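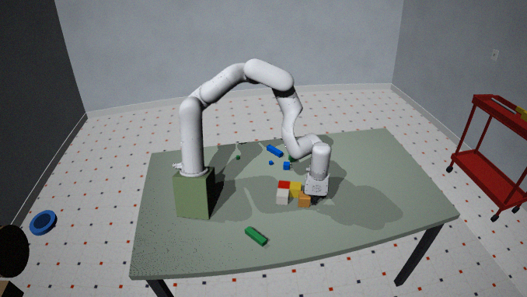 Image: Elvia Escobedo / Gastby

How to Paint a Laminate Tabletop

By Aurelio Magaña
Updated September 27, 2026

A worn laminate table can be painted in a weekend, but the paint needs far longer than that to get hard. Most failed jobs come down to skipped sanding or a table put back to work too soon. I have done four of these now, and the steps below are the ones I follow every time.

Muted colors hide dust and small scratches better than white or black. Sage green has held up well in our house. If you plan to paint the legs or a base too, a darker green from the same color strip looks fine next to it.

What you need

Degreasing cleaner
Sandpaper, 120 and 400 grit
Bonding primer
Water-based enamel, satin finish
4-inch foam roller and a small angled brush
Tack cloth
Painter's tape

Step 1. Clean

Wash the top with degreaser, then go over it again with plain water and a clean rag. Furniture polish is the main enemy. If water beads up anywhere, wash that spot again. Let the table dry overnight.

Step 2. Fix chips and edges

Press wood filler into chips and scrape it level. Glue down any edge banding that has lifted and clamp it with a scrap of wood between the clamp and the table. Cheap filler shrinks, so check it the next day and add more if it has dipped.

Step 3. Sand

Use the 120 grit by hand or with light pressure on a sander. You only want to take off the shine. Stop if you see brown at the corners — that is the core board, and it will swell if it gets wet. Vacuum, then wipe with the tack cloth.

Step 4. Prime

Brush the edges first and roll the top right after. One thin coat is usually enough over a light color. Over dark laminate, plan on two. Wait 12 hours, then scratch the primer with a fingernail somewhere out of sight. If it peels, it either needs more time or the cleaning wasn't good enough.

Step 5. Paint

Pour a little paint into the tray at a time. Roll in one direction, then make one last pass with almost no pressure to knock down bubbles. Leave it alone after that. Going back over half-dry paint leaves marks you will have to sand out.

Sand with the 400 grit between coats, wipe, and repeat. Three thin coats are better than two heavy ones.

Step 6. Let it cure

You can touch it the same day. Wait two days before setting anything light on it, and three to four weeks before hot mugs, lamps with rubber feet or anything heavy. I painted one in January in an unheated garage and it was still tacky a week later, so work somewhere warm if you can.

Clean the finished top with a damp cloth and mild dish soap.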